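Teaching a Two-Arm Setup to Handle Wrapped Food: Bench Tips

By Carla Nseir
November
4 min read

We have been building a snack-packing station at the Skirora workshop, with two arms, one table and a tray in the middle. Most of our trouble came from the food and the containers. These are the tips we would give anyone starting on the same job.

Set the table first. Raed Aoun spent an evening tuning the reach of both arms, then moved the baskets and had to do it again. Put the containers where they will live and mark their spots with painter's tape under the rim.

Tighten the finger screws before each session. Ours loosen after 300 grips. A drop of removable threadlocker helps.

Pick baskets with a wide mouth. Sloped sides are fine. A wrapped sandwich tends to slide to the floor of the basket, and you want room for both fingers to go down beside it.

Go in with the fingers wide open and close slowly. Grip across the bread, and leave the loose end of the wrap alone. If you pinch only film, the sandwich swings. 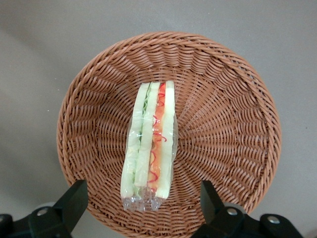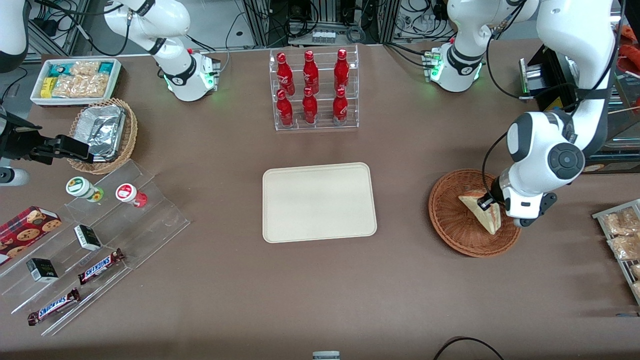 Film shines, and shine confuses a camera. Move your lamp to the side or bounce it off the ceiling. Foil is worse, so practice with the lamp before you practice with the arm.

Stepped acrylic stands are good for small jars and candy bars because each item gets its own height. They also slide. Two strips of shelf liner under the feet fixed that for us.

Keep cables off the tabletop where you can. Saeed Hosseinzadeh ties his every 7 inches with hook-and-loop straps and leaves slack at each joint. Run the arm through its full reach by hand before you cut anything to length.

Do 17 slow runs before you raise the speed. Write down each miss and which container it was. Ours were nearly all at one basket, and moving it 2 inches closer to the base took care of most of them.

Don't eat the practice sandwiches. Wipe the finger pads with a damp cloth at the end of the night and let them dry open.

Contact | Copyright Skirora Workshop | Back to top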